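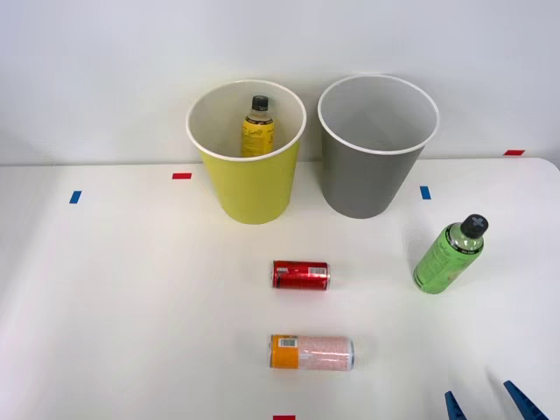

Yellow bin, grey bin, white table.

2019-12-07

Sorting day, finally! I've been putting it off since August, when Yolanda gave me the pair of bins and I stuck them on top of the wardrobe with everything else I was going to deal with later. They're the tapered sort with a white rolled rim, and I do like the yellow one, a nice soft lemon. The grey is fine. It's grey.

So the plan is yellow for the bottles and anything else that needs rinsing, grey for paper. Yannick thinks two bins in a flat this size is silly and we should have one big one and sort it downstairs, but he's never the one standing in the yard in the rain picking envelopes out from under the yoghurt pots, is he?

First thing in was the yellow bottle with the black cap (yellow in yellow, very pleasing). It's too tall to disappear, so the top still shows. I thought about laying it flat and then couldn't be bothered. Nothing in the grey one at that point, though I've got a whole drawer of post waiting, including 11 letters from the building management at Badurgate about the same gate.

I had them up on the table to get a proper look at the size before deciding where they'd live. Under the sink is out – I measured and the pipe is in the way by 2 cm, typical. Next to the fridge might do, if the broom goes behind the door. Yannick wants them in the hall. We had a bit of a discussion about the hall.

Rang Yolanda after lunch to say thank you again and she'd completely forgotten giving them to me! She wants to come over and see the kitchen once it's done, so that means I need to clean the oven as well.

Soup for tea. Must buy more liners, and ring Nicanor back about the shelf.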